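10 Mar 2020

I promised back in the fall that I'd write up how the path planner was coming along, and then I rewrote the thing twice and didn't want to talk about it. So, with a pot of coffee next to me and the rain coming down, let me try to catch everybody up. It's a long one. Get comfortable!

For anyone new, Zein is our little sidewalk-and-street robot, and I've been writing most of her driving software in the evenings for longer than I'd like to admit. Karim Tannous does the wheels and wiring, Zerrin Canpolat does perception (the part that takes a camera picture and decides what is road and what isn't), and I get the piece in the middle that looks at Zerrin's output and says "okay, go that way." We named that middle piece Grisititz after a typo in a commit message that made all of us laugh far too hard at one in the morning, and by the time we sobered up it was in forty file names.

The first Grisititz was a grid planner. You chop the ground ahead into little squares, give each one a cost, and search for the cheapest way across. I love grid planners. I learned on them, I can draw one on a napkin, and when they go wrong you can print the grid and stare at it until you see why. The trouble was shade. Zerrin's segmentation would look at a dark patch under a tree and come back with road at 0.6 or so in one picture and 0.4 in the next, and my code had a hard cutoff at a half. Squares popped in and out of existence like soap bubbles. Zein would start a nice smooth path, lose a chunk of road, swerve around a hole that was only a shadow, and then get the road back and swerve again. Karim called it her "drunk uncle" mode and he wasn't wrong.

I spent weeks trying to fix that in the wrong place. I added smoothing to the steering. Then I added smoothing to the smoothing. At one point there were three filters in a row between the planner and the motors, and she drove beautifully straight right up until she needed to turn, at which point she thought it over for a good long while. If you take one thing from this post, please let it be this: when the steering is jittery, go look at what the planner is being fed before you touch the steering.

What finally got me unstuck was throwing away the cutoff. The map now keeps a running belief for each square, and every new picture nudges it up or down a bit. A square that has looked like road for the last couple of seconds doesn't vanish over one bad guess. A square that looks like a curb in several pictures in a row gets expensive and stays that way for a while. It's old, old stuff (log odds, straight out of every textbook on my shelf) and I felt a little silly for not starting there. But I had convinced myself that the network was so good I didn't need it!

The second change was the planner itself. I swapped the grid search for a fan of candidate arcs. Every cycle Grisititz draws 225 short curves out from the robot, scores each of them against the belief map, and picks the winner. The score has a term for how sure we are that the ground is road, a term for staying clear of curbs, one for making progress, and a small one for agreeing with whatever we chose last time. That last term does the job of all three of my old filters and it is four lines of code. I may frame it.

Tuning the weights was its own adventure. Tyra Granström lent us her replay tool, which takes a recorded drive and runs it through the planner as fast as the computer can go, and I cannot tell you how much nicer that is than carrying a laptop down the street. I put together a set of 1,222 still pictures from our drives and marked the far end of the usable road in each one by hand, which took most of a month of evenings and two audiobooks. Then I let a script try different weights overnight and went to bed. I tried 500 settings the first night and 1,000 the second, and the best one from the second night was barely better than the best one from the first, so I stopped there and had a bath.

The shady residential streets are still where I learn the most. There are no lane lines to lean on, so the edges have to come from the curb on one side and the grass on the other, and the light changes from bright to gloomy just where you'd like to see well. Then there are driveways. A driveway is flat and pale and perfectly drivable as far as the pixels are concerned, and my early arcs adored them. I gave the curb term a lot more say after that, and I started asking Zerrin for separate asphalt and concrete classes, which she very kindly did without sighing at me.

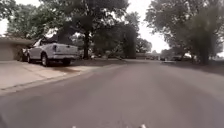 Fadi Moussa wrote to me after reading a draft of this and asked why I bother with a fan of fixed arcs when I could optimize a single path directly and get something smoother. It's a fair question, and I went back and forth on it with him for several emails. He thinks the arcs will let me down the first time Zein needs an S-shaped move, say out around a parked truck and back in again, and that the "agree with last time" term is hiding the problem. He may well be right. My answer for now is that I can plot all the arcs on one screen, color them by score, and see in a second why the winner won. When an optimizer gives me a strange path I tend to sit there feeling stupid. I did promise him I'd try chaining two arcs together, which would cover the S shape and still leave me something to plot.

I also want to deal with distance. Right now the belief map treats a guess about the far end of the street almost the same as a guess about the ground by the wheels, and it shouldn't. A parked car way off down the block is only a few blurry pixels. Wissam Obeidat suggested letting the nudges shrink with range, and I have a branch with that in it. It compiles, which is the nicest thing I can say about it today.

If the branch behaves, I'd like to have the chained arcs in by May and put the replay plots up here so you can see the colors for yourselves. The config file with the current weights is in the usual folder. Please read the comment at the top before changing the curb weight, and if you find better numbers than mine, send them over!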